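Dralwood Truce Enters Third Week, but Who Is Checking?

May 23, 2020

The cease-fire in the Dralwood valley has now lasted 15 days, and both sides are calling it a success. That would be easier to accept if either had let outsiders into the towns where the fighting was worst.

Under the deal, government troops and the Onu Front were to pull their heavy guns back from the river and open three crossings to civilians. The government says it has done its part. The Front says the same. As of this morning, one crossing was open, and only for a few hours at a time.

Officials in the capital point to a drop in shelling. Residents reached by phone agree that the nights are quieter. They also say that armed men still stop cars on the road to Fesudari, and that the fees charged at the checkpoints have gone up.

The last truce, signed in January, was described in much the same language. It was supposed to run for 90 days and fell apart after 22. Each side blamed the other, and the promised inquiry has never been published.

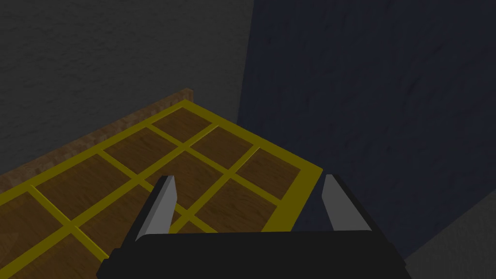

Monitors Still Waiting

The new agreement calls for a joint monitoring team based in Fesudari. Its members have been named, according to the government, but they have not left the capital. A spokesman cited road conditions. Aid trucks have been using that same road all week.

The Front has its own explanation – it says the list of monitors was changed without its consent. It has not said which names it objects to, or produced the original list.

Meanwhile, families from Privus, the largest town on the east bank, are being urged to go home. The government has promised them flour, fuel and roofing sheets. Few appear to be taking up the offer. Several said they had heard nothing about mines in the fields, which both armies were accused of laying over the winter, and would not move until someone told them which land was safe.

Talks on prisoners are due to resume next month. No location has been announced, and the two sides have yet to agree on how many people they are holding.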